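Wool bench notebook, Dumden workshop
Friday, after lunch

Sock day! Finally got onto the fuzzy greys from the Millton bag, which I've been itching to do all week. Pale board down on the table, white bin up the back, everything else off to the shelf.

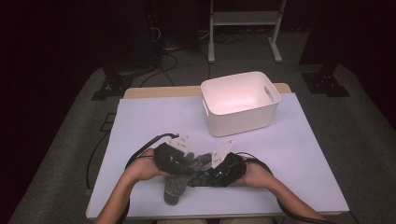
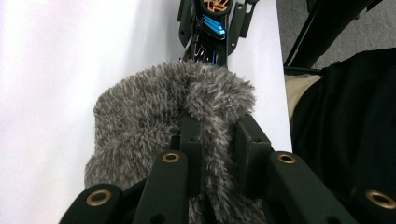 Grey fuzzies on the pale board. First one has the sock hanging toe down, bin behind; second is close in on the grey pile.

What I love about this stuff is the colour. From the doorway it's plain grey, and then you get your nose down to it and there's charcoal, a lighter grey, white, even a bit of light brown in the long fibres. Gorgeous. The pale board is a huge help with it. On the old dark bench top I'd lose the edge of the cuff completely and have to go feeling for it.

Notes on folding, mostly for whoever does the Dorside lot:

Hold by the cuff and let the toe drop. If the heel is twisted you'll see it straight away, and it's so much quicker than smoothing it flat and guessing. Give it a second to stop swinging.

Fold in half once, toe to cuff. I tried thirds on the thick ones and they just spring open again -- lovely bouncy yarn, terrible for tidy stacks. Don't roll the cuff over the pair either, it stretches the rib and Yao grade is meant to go out unstretched.

Bin stays at the back of the board, long side toward you. I had it off to the right last time and kept clipping it with my elbow.

Tally for the Millton bag: 40 socks, 11 done before the kettle went on. Found 2 with pulled loops near the toe, put aside in the mending tray with a bit of red thread through the cuff. Both fixable I reckon, a blunt needle and some patience should do it.

Lint is unreal, by the way. Wiped the board down twice and it still had a grey fringe along the near side. Need to try the damp chamois on it, and can somebody please bring back the good lint brush from Dorside?

Still to do: rest of the Millton greys, then the Yao samples. Want to weigh a pair of each before they go in the bin, scales need a new battery first.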